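Filed under: Work diary, Machines
2 min read

9 Feb 2018

Bin liners again. Dodance want 2,000 examples of the arms dealing with a bag in a bin, and Úna Brophy has put me down for 100 of them before I'm let near anything else. I asked what the arms will know at the end that they don't know now. She said "plastic", and went back to her screen.

My doubts are the same as they were with the towels. We feed it one bin, one kind of liner, the same three walls, and then somebody at Tisham writes that it has learned to do the housework. It has learned my habits. I go in with the right gripper first because I'm right-handed, and I'd bet that ends up in the model as a law of nature.
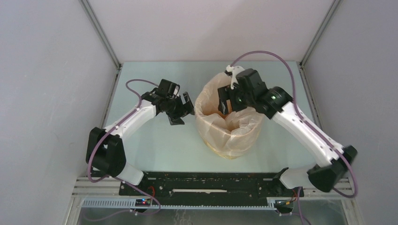
Úna says variety comes later, in April, when the Pralla bins arrive. I've heard about April before. Meanwhile a fumbled grab gets thrown out and a clean one gets kept, so the thing will never see how a person recovers from a mistake. I said so in my notes and got a thumbs up.

Did two batches before lunch. Wrist sore. Must ask whether the Erraji lot label their failures or bin them as well.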